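Regrouting the Utility Room Floor

January 16, 2024

The utility room at the back of the house has a tiled floor that was laid before I moved to Ditstead. The tiles are sound. The grout was failing along the line between the door and the sink, where most of the foot traffic goes, and by November a few joints had opened deep enough to hold grit after sweeping.

I got two quotes for having it done. The lower one was $1000, from a firm in Grutthorpe, and it included replacing four tiles that did not need replacing. I decided to do the joints myself and leave the tiles alone. Total spend was $189, which covers the grout, the sealer, a carbide hand rake, two floats and a box of sponges. I already owned the oscillating tool.

Removal took far longer than the grouting. The joints are narrow, and a diamond blade on the oscillating tool will chip a glazed edge if it wanders, so I used the tool only for the middle of each joint and finished with the hand rake. I went down to two thirds of the tile depth and vacuumed twice. A damp wipe after the second pass still picked up dust, so I should have vacuumed a third time.

The grout is Kosex sanded, in a mid gray. I mixed small batches by weight and let each one stand before the second mix, per the bag. My first batch was too stiff and dragged under the float. The later ones had slightly more water, still inside the stated range, and packed properly.
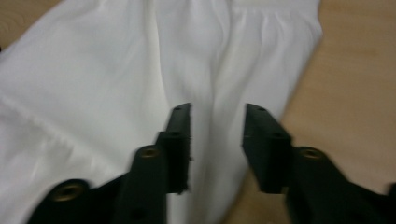 Can new grout go straight over the old?
Only if there is enough depth left for it to hold, and on a worn floor there rarely is. A thin skin over old grout cracks and lifts out in flakes. Rake it out first.

I worked in sections of four tiles by four, with the float held at a steep angle and pulled diagonally across the joints. Each section got 30 minutes before the first sponge pass. In a warmer room that would be too long. The haze came off the next morning with a dry cloth, apart from one patch by the door that needed a second wipe.

The perimeter joint is silicone, color matched as closely as the store could manage. The old installer had run hard grout right up to the wall, and it had cracked along its full length.

The sealer is a Halász penetrating type, two coats, applied with a small brush. It darkened the gray a little. A drop of water now sits on the joint and does not soak in, at least for the few minutes I watched it.

Remaining work: the threshold strip at the door is 4 mm too high and needs to be planed or swapped. I have not decided which.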